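Posted in: Hats & Headwear > Caps > Care and Fit

Flat cap brim – stiff or soft for everyday wear?

yrees
Evening all. After years of borrowing Dad's old grey one I've bought my own cap, a Fanosen in plaid, and I'm more pleased with it than a grown man should be! My trouble is the brim. My favourite uncle reckons I should steam it and bend it into a curve, and I'm a bit scared of wrecking it.

halvard_b
Welcome, and please don't let your uncle near it with a kettle. I've worn flat caps for 9 winters and a fairly straight front edge looks smart to my eye, especially on a check. Mine's red, dark navy-grey and white, and I wear it with the brim angled down a little.

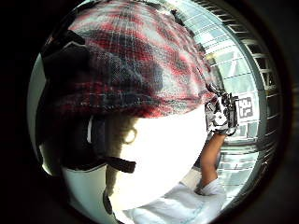
Reply #3 – londwood_lass
Sorry Halvard, can't agree. A straight brim digs into my forehead by lunchtime, and a gentle curve (by hand, no steam) fixed both of mine. I've got curly hair too, so I always go up a size – worth a thought if yours is thick.

Reply #4 – yrees
Thanks, both. I'll try it by hand, just a touch, and leave the kettle for tea.

Reply #5 – halvard_b
Fair enough, but go slowly, mate. My old Bergmann never did go flat again.

114 views | 2 likes | Share
Contact us | Back to top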